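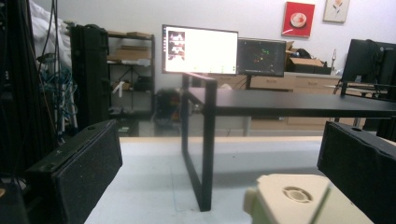

Getora open day recordings

Version 2 of the set. Replaces the January upload, which had wrong timestamps in the log files and should be deleted if you still hold a copy.

Contents

Handheld gripper recordings made during the Getora open day at the Skovell workshop on November 2, 2018. Visitors operated the gripper themselves after a short demonstration. Each session covers one visitor and one task. There are 24 sessions in total, stored one per folder.

Folder layout

session_01 to session_24
 video.mp4 - wrist view, 30 frames per second
 width.csv - finger opening in millimetres, one row per frame
 notes.txt - task name, start and end frame, operator remarks
calib
 lens.yaml - one file, valid for all sessions
tools
 check.py - compares row counts with frame counts

Tasks

peg: place a part into a round socket and let go.
lift: pick up a part from the table, hold it for 5 seconds, put it down.
handover: pass a part to a member of staff.

The task name in notes.txt is the one announced at the start. Several visitors changed their minds and did something else. These sessions keep the announced name and carry the word "changed" on the second line.

Recording

The gripper has two fingers with foam pads. The camera is fixed to the gripper body, so the fingers stay in view and the room moves. Background detail varies a good deal between sessions and has not been masked. Monitors and shelving appear in places. Anyone training on the set should expect the background to be shared between sessions, and should split by session, never by frame.

Width values come from the Sinell encoder board. Zero is fingers closed. The board was zeroed before the first session and again after session_13. Drift before the second zeroing is small but visible when plotted, and has been left uncorrected.

Demonstration material

The staff demonstration used the Hartono arm replaying a recorded peg motion. Arm logs are not part of this release. The joint files were written in an older format and the converter drops the final second of each run.

Known problems

session_07: width.csv ends early. Video is complete.
session_11: operator started before the start signal. Use the frame numbers in notes.txt.
session_18: exposure jumps twice when the gripper is tilted towards the window side.
session_22: two attempts in one file. Only the second is marked.

Not included

Audio was removed before packing. Visitor names and sign-up sheets were never linked to the session numbers. Sessions in which a visitor's face was visible were left out before numbering, so there are no gaps in the sequence.

Use

Free for teaching and research. Please quote the version number. Run check.py after download - it reports session_07 as a mismatch, and this is expected.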